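Hastunthorpe Shared Workshop
Robot Arm Build: Frequently Asked Questions

What is the Ceketora project?
Ceketora is a member-led build of a single robot arm with a jointed hand. Work is carried out at the Hastunthorpe shared workshop. The current task is to have the arm pick up small boxed items and return them to a set place on a table.

Who may take part?
Any member who has completed the general workshop induction may attend. Members who wish to operate the arm must also complete the arm induction, which takes one evening. Guests may observe from outside the floor barrier.

When are sessions held?
Sessions are held on Saturday. The workshop opens to project members at 11. No session runs with fewer than two inducted members present.

How many people may work at the arm at one time?
The limit is 4, including the person at the laptop. The session lead may set a lower limit during motion tests.

Do I need to know how to program?
No. Members without programming experience may help with cable work, fixture building, test logs, and parts storage. Those who wish to learn the control software are paired with an experienced member.

What did the build cost?
The project budget is $3,000, paid from the equipment fund. This covers the arm, the hand, and the Schwaiger power supply. Laptops are provided by members and are not covered by the workshop's insurance.

May I build a similar arm at home?
Yes. The parts list and wiring notes are available to all members on request. The Centon control board used in the project may be borrowed for up to 20 days. Arms built at home must be inspected before they are powered on in the workshop.

Where do I store small parts and test items?
Small parts belong in the labeled drawers. Items used for grip tests should be handed to the session lead when the table is cleared.
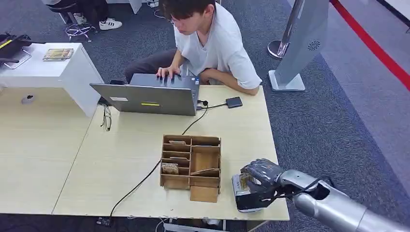
Text: Liya Tekleab
Updated in August

What is the cardboard organizer used for?
The organizer on the work table serves as a test fixture. It has narrow slots for flat items such as cards, and larger bays for boxes. Cardboard was chosen for its low cost and because a damaged panel can be replaced in minutes. Members may propose other layouts in writing.

Can the operator sit at the same table as the arm?
Yes, at the far side, with the laptop placed at the back of the table. The session lead must agree to the seating before motion begins. The operator must be able to reach the stop control without standing.

What are the rules for cables?
Check every plug before power is applied. Cables that cross the table should be routed away from the path of the arm. Report worn insulation at once and do not tape over it.

Whom should I contact with other questions?
Please leave a note for Liya Tekleab at the front desk. Replies are posted on the project board.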